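3.2 Booth and table

All folding in the Tramenine study was done in one booth, same table throughout. Black fabric on three sides -- a center panel facing the person folding, one panel left, one right. Ceiling light on, no lamps added. We wanted plain surroundings mostly so people would look at the garment and get on with it. First layout (Batano curtain, gray) was dropped in the pilot, too much show-through from the hallway.

The fabric is not flat. It has creases from storage and we did not iron it. A pressed panel was tried for a few folds in the pilot and the wrinkles were back by the afternoon. For scoring this matters less than we thought it would, see 3.4. The one real problem is a black garment with the black panel behind it: when the item is lifted, the top edge is hard to pick out and coders lose the sleeve line. On the table the same item is easy, the tabletop is pale yellow wood and a dark hem stands out well against it (Figure 2). So we score edges only with the garment down on the table. Anything in the air is scored for timing, nothing else.

Cut-out letters on the center panel, "Fast" on the upper row and "UMI" under it in larger capitals, gave the coders a fixed mark to line things up with. "M" is the middle one of the three capitals and we use it as the center reference. Coders were told to ignore the small letters.

Figure 2. Black knit garment on the tabletop, lettered backdrop behind.

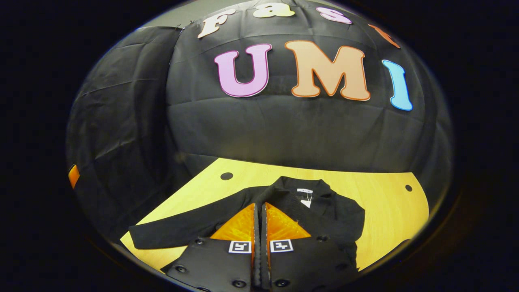
3.3 Garments and task

Knits were the hard part. Woven shirts hold a crease, knits slide, and the fold opens again along the side seam if its left loose. The full set has 1,055 folds. Of these 496 are knit items in black or another dark color, the rest is wovens and light knits. We first planned to stop at 1,000 but a short batch of dark knits was added late in July to even out the groups.

Each fold starts with the garment put down as it comes out of the bin. No smoothing beforehand. Then:

sleeves in, body in half lengthwise, hem up to the collar. Same order every time. Hubmann folding (thirds, then a roll) was tested early on and left out, the roll hides the hem and there is nothing left to measure. Garments were supplied by Plostetti as unsold stock, washed once before use, no softener. Tags were left in.

A fold counts as complete when the person takes both hands away and the stack edge stays put for the length of one breath. Crude, but coders agreed on it more than on the timer version we had before.

3.4 Hanging the panels

Some detail here as two groups have asked for it. The center panel hangs from its top edge on four small metal clips, set in pairs, two close together at each upper corner (Figure 3). Between the pairs there is nothing holding it. One clip per corner was not enough in the pilot, the cloth crept inward and the lettering went with it. Pairs fixed that. A clip in the middle would pull the sag out, but it also puts a sharp vertical fold right through the lettering, so no.

The lower edge of the center panel comes down to the table and is left free. We did not tape it. The side panels are hung seperately and can be moved without touching the center one. The tabletop has small drilled holes in it and these stay uncovered -- a thin knit can sit over a hole with no effect on the fold that we could find.

Figure 3. Booth with panels hung, ceiling light above.

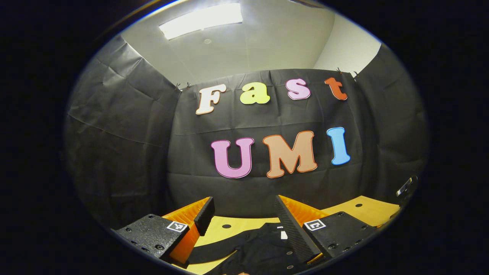

Creases in the cloth were checked as a possible source of error in coding. We took 300 folds and had them scored a second time by a coder who had not seen the booth. Disagreement was no higher for folds done on heavily wrinkled days then on the others. Where coders did differ it was nearly always the collar, and nearly always a dark knit. Ribbed collars most of all. The rib closes up and the edge reads as a second layer.

Glare was minor. The black cloth is a little shiny and picks up gray highlights along the folds, but those stay on the backdrop and edge scoring is table only.

3.5 Exclusions

Dropped: folds where the garment went off the table edge, folds started with a sleeve inside out, and anything done while a panel was being rehung. Restarts were kept, with time counted from the first touch. Socks and scarves not analyzed here.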